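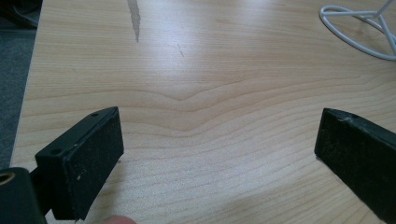
Renalura Library to Replace Reading Room Furniture, Extend Evening Hours

RENALURA – The Renalura Public Library will close its main reading room for 12 days in August while new tables, shelving and lighting are installed, the library board announced following its regular monthly meeting. The rest of the building, including the children's area, the front desk and the public computers, will keep its normal schedule during the work.

The project is the first full refit of the reading room since the building on Alcaraz Street opened to the public. Planar, a furniture maker with a workshop outside the city, was awarded the contract for the tables and shelves. Gukitz, an electrical contractor, will replace the ceiling lights and add power outlets along the north and east walls.

Under the plan approved by the board, the long study tables now in use will be taken out and replaced with smaller ones that can be moved together for group work. The new tables will have wood tops in a light finish. Two of them will be set at a height suited to patrons who use wheelchairs, and the aisles between the shelves will be widened to meet current access rules.

The library asked patrons for their views before the plan was drawn up. A survey offered at the front desk and on the library's website in the spring drew 443 replies. Almost 60 percent of those who answered named seating as their main concern, and many asked for more places to plug in a laptop. Noise from the entrance hall was also mentioned often. In response, the board agreed to add a second set of doors between the hall and the reading room.

Patrons also asked for longer evening hours. Once the room reopens, it will stay open until 10 p.m. on weeknights for a trial period ending with the school term. The board will review attendance at that time and decide whether the later closing should become permanent. Weekend hours will not change.

During the closure, newspapers and current magazines will be moved to the meeting room on the second floor, where a limited number of seats will be available. Local history materials kept in the reading room will be placed in storage and may be requested at the front desk with one day's notice. Books on hold will be available for pickup as usual. No late fees will be charged on reading room items that come due while the work is under way.

Study room bookings already made for the period will be honored. Groups that meet in the reading room have been contacted by library staff and offered other space in the building or at the Alcaraz branch, which will open an hour earlier than normal for the length of the closure.

The old tables and chairs will be offered first to schools and nonprofit groups in the city. Requests must be made in writing and should state the number of pieces needed. Any furniture left after that – including several bookcases from the second floor – will be sold to the public at the library's fall book sale, with the money going to the children's collection.

Floor plans for the new reading room are on display in the entrance hall and may be viewed during regular library hours.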